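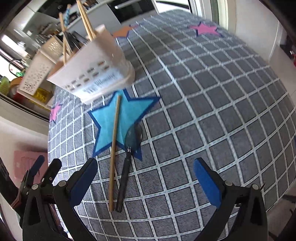

Sorting felt and sticks: one bin or several?
Crafts and Hobbies > Storage

hcaron
Table is mixed again after the kids' session. Felt stars in more than one size, wooden sticks, a magnifying glass, and a white slotted container that currently takes the sticks upright. I want a fixed layout that takes one pass to put away. Do the stars go in with the sticks or get their own tray?

C_Cormier
Own tray, flat. Felt stored on edge takes a curl at the points, and the border goes first. Sticks upright is fine.

Dhillon70
Disagree on upright. A slotted container with long sticks in it is top-heavy, and anything metal standing in there makes it worse. Lay them down in a shallow drawer. I use the Tulter one, no complaints.

C_Cormier
It only tips if it's underfilled. Put a folded cloth in the bottom.

Dhillon70
Then the sticks stand even higher. That moves the problem up.

inma_cantero
Separate question - where does the magnifying glass go? Mine sat loose with the sticks for one summer and the lens is now scratched across the middle. It gets a sleeve. A felt offcut folded once and stitched on two sides will do.

hcaron
No sleeve at present. I have offcuts. Will make one.

N.Petrenko
Use the tablecloth. If it has a printed grid, assign squares: large stars, small stars, sticks, everything else. Sort on the cloth first, then load the containers. I did this with a stock of 1000 felt shapes in August and finished with 989 good ones. The rest had split borders and went to scrap.

Dhillon70
Grid sorting is slow for a small set. Just pick out the stars and box what's left.

N.Petrenko
Slower the first time. Not after that.

hcaron
Going with a flat tray for the stars, large at the bottom. Sticks stay upright for now - if the container goes over I will try the drawer.

inma_cantero
Label the tray on the short side. You'll be pulling it out that way.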